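Re: [halas-makers] Sorting the white tube kit before assembly

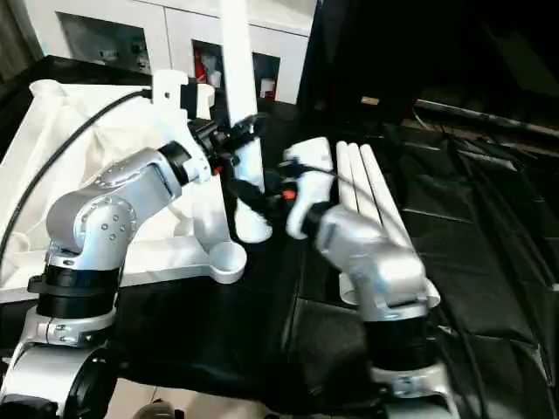 The white parts on the black cloth, July.

Posted by Mounir Bennani, 4:10 pm

> Lay everything out on a dark cloth first, long tubes together,
> short one standing up, holder off to the side. Then you never
> lose a part and the whole stand goes together in 2 minutes. I
> don't see why the Grulten sheet makes such a fuss over it.

I like the cloth. White plastic on black is easy on the eyes, and I'd do it again. The two minutes I don't believe. It took me 33 the first time, and I had the sheet open next to me.

My trouble with the "long tubes together" rule is that it sorts by length and nothing else. Three long ones side by side look very tidy, but mine weren't identical. One had a tighter end, and once they were lined up I couldn't tell which. I ended up trying each of them in the base and pulling two back out. A pencil mark on the end would have saved me the trouble.

Standing the short tube upright is fine if the cloth is flat. Mine never is. Any wrinkle under the rim and it leans, then you bump it reaching for something else. I lay it down now.

And the holder with the round cup: whoever wrote "off to the side" has a bigger table than I do. I'd rather have it close to the upright pole and turned the way it will end up facing. I put mine on backward once and the sheet was no help at all, the drawing shows it from underneath.

Has anybody used the Hosus connectors in place of the supplied ones? The shop says they fit. The shop also said the Avix tubes would fit, and I have a bag of those in the closet.

Mounir

Recent in this list
Re: Avix tubes, returns
Black cloth or gray mat?
Hosus connectors, anyone?
Missing page in the Grulten sheet
Spare end caps to give away

Contact the list owner | Copyright halas-makers | Back to top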